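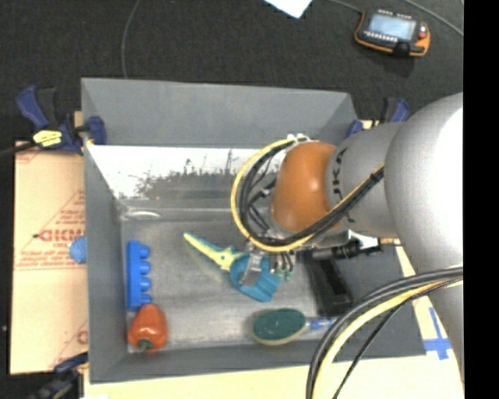

Jana reckons we should stop putting the sand toys in with the household bits, and she told me so before I'd got my coat off. Her point is that anything with a long handle ends up lying corner to corner and you can't stack round it. Fair enough, but then where do the shoehorns go?

March, 9.20 or so. Carrying on with the sort of the Gavalas loan collection. The list Elisa left me stops at item 1451, and after that it's just her pencil notes, which I can read on a good day.

Big grey bin: the hand-shaped scoop is in there, the teal and yellow one (lovely thing, I'd have fought my cousins for it when I was six!). I've put it down as "scoop, hand" because the old list had it under "rake" and also under "glove", and I spent ages looking for a glove. The teal end is ridged, so I can sort of see where "rake" came from. The long black thing is in the same bin and has no entry at all that I can find. I've written "black, long, query" and Abrehet can sort it out, she's better at that pile than I am.

The bin itself wants some attention. The white band along the back wall is covered in dark scuffs, and the floor has gone cloudy in patches. I had a go at a corner of the other one, the Rondus bin by the sink, with washing-up liquid and a nylon pad – the marks came up a bit, the cloudiness didn't budge. Tried bicarb after that. Made a mess, mostly. Serena says leave the floor alone and just do the walls, and I think I'm going to listen to her.

Weighed the last crate for the Bresard van while I was at it: 2712 g with the lid, 756 g of that is the crate. Wrote it on the tape this time.

After lunch I argued with Jana some more about the toys. Where we've got to is that short-handled ones stay mixed in, long ones get their own tub on the lower shelf, and the hand scoop counts as long. Labels are in the second drawer, under the Wilwood catalogue. Please don't use the shiny ones, they peel.

Still to do: ask Elisa what "dbl ch. 3" means, find a lid for the long tub, wipe down the walls.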